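Koro maple worktop board, large: is it worth the money?

Reviewed by Urszula Kwiatkowski 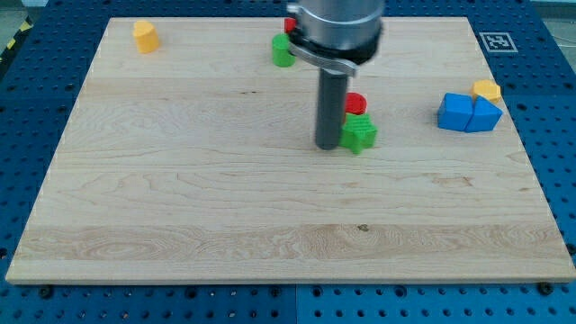 First impressions

I wasn't keen on paying over 200 pounds for a slab of wood, and the Koro listing didn't help. "Heirloom surface" is the phrase they use. It's a board. You put it on a table and do things on it.

The maple itself is good, I'll give them that. Pale, with a fine grain and a few darker streaks, and mine has a broad band of swirling figure along one side that I'd have paid extra for had they asked. There are also small dark knots and marks here and there. The shop photos show none of those, so if you want a perfectly clean top, ring Darwish (they handle the orders) and ask what's in stock before you commit.

In use

I do shape and sorting activities with small children, and the board has spent most of its life under bright plastic blocks. Stars and the like show up well against pale wood, better than they did on the grey Steteo mat I had before. Blocks slide easily. Too easily, if the table leans at all.

It lies flat, and after 12 weeks it still does. The finish is another matter. Koro says the oil lasts a year. Mine looked dull after 10 weeks of wiping down, and I've had to buy a tin of my own – not included, naturally.

Weight and edges

Heavy. I wouldn't want to shift it every day. The front edge shows a lighter strip that I rather like, but the corners arrived sharper than I'd allow near a toddler, and I took fine sandpaper to all four.

Against the Cekeck

The Cekeck board costs less and has a duller grain. For plain table work I doubt you'd miss the difference. I'm keeping the Koro, mostly for the figure in the wood. Three stars out of five.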